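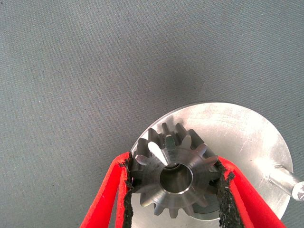

Jerkano Manipulation Group / Software / Gear task

tmalk_ctl
Looking for opinions on the insertion planner. The gear goes onto a shaft fixed to the disc. Current stack is joint impedance at 200 Hz, wrist camera for the bore pose, then a spiral search once Fz crosses threshold. Log 1229 shows the search starting in the wrong place: bore estimate is fine in the camera frame, off after transform to the tool.

orrin-b
Redo hand-eye first. If the camera frame is right and the tool frame is wrong, there is nothing else to look at.

tmalk_ctl
Redone twice with the Vurkevitz target. Residual did not change.

kelp_dev
I would look at the grasp. The pads touch the gear on its toothed flanks, so the gear can settle at more than one roll angle between the fingers. Your transform assumes one. Also those pads are torn along the top edge, so contact height is not constant either.

orrin-b
Roll doesn't move the center of a round bore. Pitch would. Post the pitch estimate.
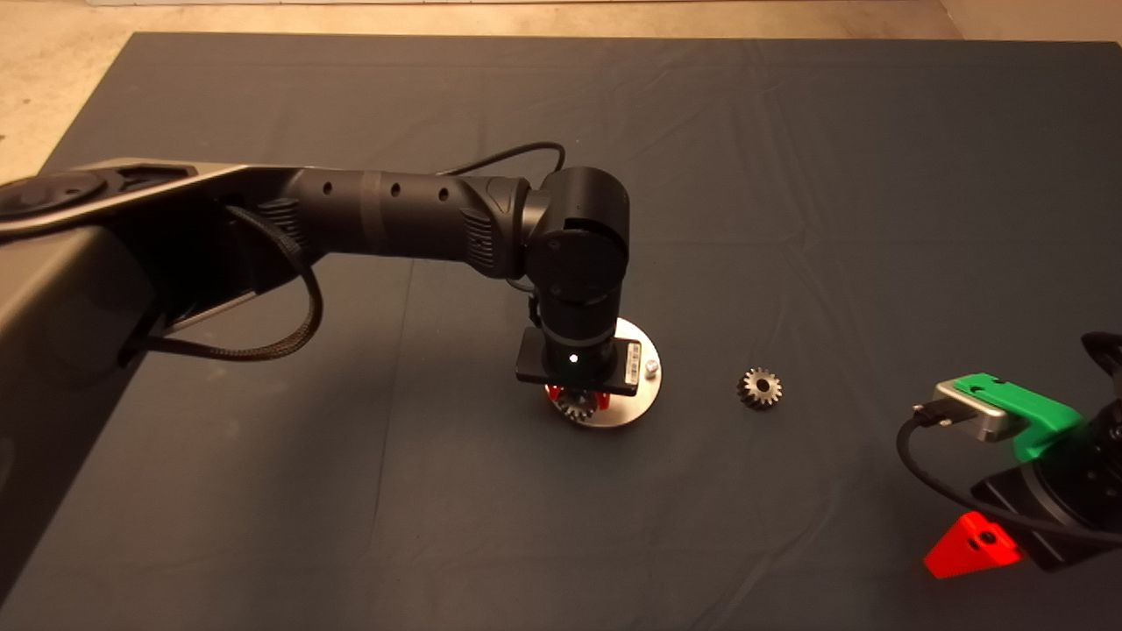
Until the pitch is in the state vector, tuning the spiral is a waste of time. You would be fitting search radius to a grasp error.

tmalk_ctl
Pitch over 24 grasps has two clusters, 4 degrees apart. So the pose is per grasp and I have been treating it as a constant.

kelp_dev
Then estimate it after closing. Fit an ellipse to the bore rim in the wrist view and recompute the tool transform before the approach. The Ganeo node does this already, it just isn't called after the grasp event.

orrin-b
Disagree on the ellipse. The rim is chamfered and you will lock onto the wrong edge when the light changes. Use the front face plane.

kelp_dev
The front face is mottled and has tool marks. Plane fit on that was noisy when I tried it in September. Chamfer bias is at least repeatable.

Seidu Arthur
Run both and log both. Also, the collision model in the Dmytriv config still has the second arm as a single box. The planner is rejecting straight approaches and sending the wrist the long way, which adds joint error before contact. Split it into links.

tmalk_ctl
Split done, planner takes the direct path now. Ellipse fit is on a branch, plane fit to follow. Orrin, which depth filter do you want on the plane?

orrin-b
None on the first pass. Raw points, RANSAC, normals in the log.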